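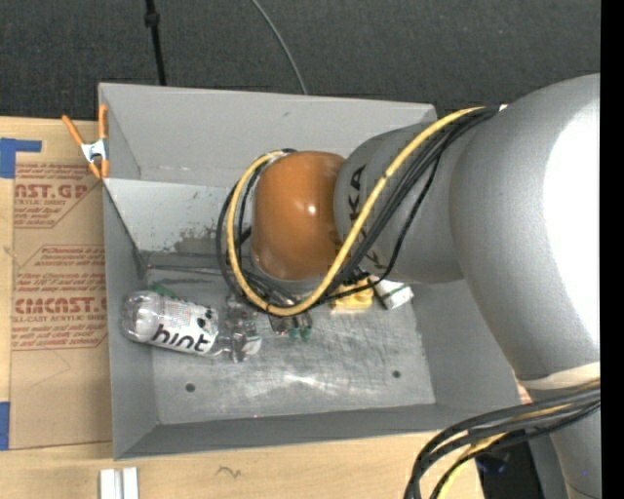
Bin picking should not have to be taught again every time the contents of the bin change, according to Virwood, one of the first customers to run the new planning software from Cusia. The company told Cusia that its operators had been spending more time on setup than on picking, and that it wanted a planner its own staff could adjust.

Cusia announced the general release of that software, Lemieux 2, on 20/08/2018. Lemieux 2 plans grasps and arm motion for mixed items lying in open trays, including clear plastic and other see-through objects that depth sensors often read poorly. It works from a single fixed view of the tray and proposes up to 30 grasps for each item, ranked by reach, clearance from the tray walls and the risk of a snagged cable.

In July, Cusia ran the release version through 2,000 picks on its own test bench, using 200 household objects. Median planning time was 49 milliseconds. Picks that failed were logged with the sensor data and the chosen path, and the same log format is now open to all license holders.

The release also includes Cison, a tool for replaying a failed pick step by step. Users can change the gripper model, the tray shape or the approach angle and see how the plan would have differed, without stopping the work cell.

Lemieux 2 is licensed per arm. Current users of the first version may upgrade at no charge under their existing support agreements. Installation files, release notes and a list of supported controllers are available through the Cusia customer portal.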